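Support > Sky Watch > Nurmi All-Sky Recorder > Set-up guide > 4. Recording and reporting unexplained lights

4. Recording and reporting unexplained lights

This section covers setting up the Nurmi for night recording, checking a sighting and sending it to the Zunside sightings register. Complete section 3 (mounting and levelling) first.

4.1 Before you start

You will need:
- the Nurmi recorder, mounted and levelled
- the mains adaptor supplied
- a memory card with at least 2 GB free for each night of recording
- your Zunside observer number

CAUTION: Do not leave the dome uncovered in daylight. Direct sun can damage the sensor even when the recorder is switched off.

4.2 Setting the site details

1. Switch on the recorder and wait for the green light to stop flashing.
2. Open Menu, then Site.
3. Enter your latitude and longitude to at least two decimal places.
4. Set the clock to Universal Time. Do not use British Summer Time, even in August. The register rejects reports with a local time stamp.
5. Press Save. The recorder restarts.

Note: If you move the recorder by more than 300 metres, enter the site details again. The aircraft and satellite filters depend on them.
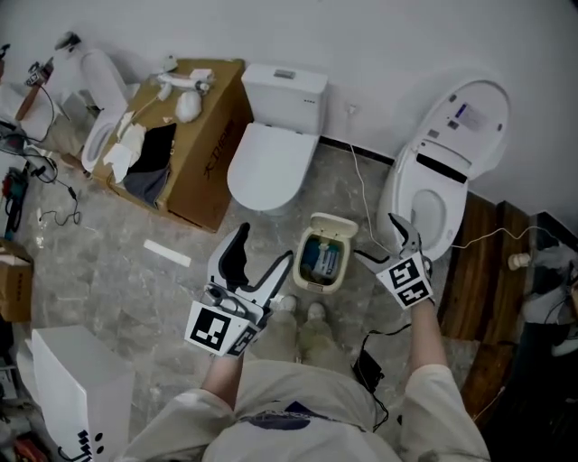

4.3 Setting the trigger

The trigger decides when the recorder keeps a clip. It is set from 1 (least sensitive) to 9 (most sensitive) and leaves the factory at 6.

1. Open Menu, then Trigger.
2. Leave the level at 6 for the first week.
3. If you get a large number of clips of cloud edges or moths, lower it one step at a time.
4. Turn on Mask and mark any street lamps, chimneys or treetops that show above the horizon.
5. Press Save.

Users near the Breltent flight path should also turn on Landing Lights under Filters. An aircraft flying straight towards the recorder can look like a hovering light for several minutes.

4.4 Checking a clip

Work through these checks before you report anything.

1. Play the clip at normal speed, then at quarter speed.
2. Compare the track with the satellite list for that night. Newly launched satellites may not be on the list yet, so check again after two days.
3. Look for a regular flash. Most aircraft show one.
4. Check whether the object stays in the same place on the dome from one clip to the next. If it does, clean the dome and record again.
5. Note the wind direction. Sky lanterns drift with the wind and usually fade out before they reach the horizon.

Note: The recorder cannot measure distance. Any speed or height worked out from a single clip is a guess and should be left off the report.

4.5 Sending a report

1. Select the clip and press Report.
2. Enter your observer number.
3. Choose a category. If none fits, choose Unidentified.
4. Add a comment if you saw the object yourself. Give its colour, direction and how long you watched it.
5. Press Send. Comments longer than 2360 characters are cut short.

Keep the original file until the register has closed the case. Edited, cropped or brightened clips are not accepted.

If the report fails to send, see section 7, Error messages.

Biltby Instruments | Contact support | © Biltby | Back to top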